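Why do clothes wrinkle?

Have you ever dropped a shirt on your bed, come back later and found it full of creases? I do it all the time! My friend Fanni folds hers right away, but I always think I'll get to it after a snack.

Cloth is made of lots of tiny threads, and the threads are made of even tinier fibers. When you bunch up a shirt, the fibers bend. Leave it in a heap and they can get stuck that way.
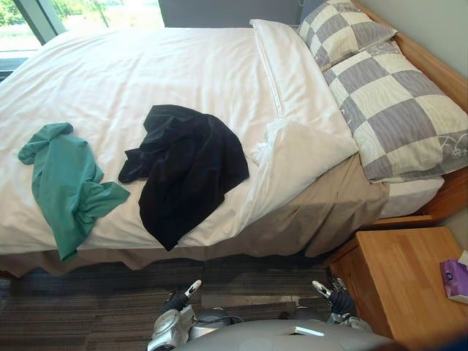
Cotton is a real champion at wrinkling – its fibers bend easily and don't spring back much. Wool is bouncier. Want to test it? Scrunch a cotton hankie and a wool sock in your fists, count to 35, then let go. Which one has more creases?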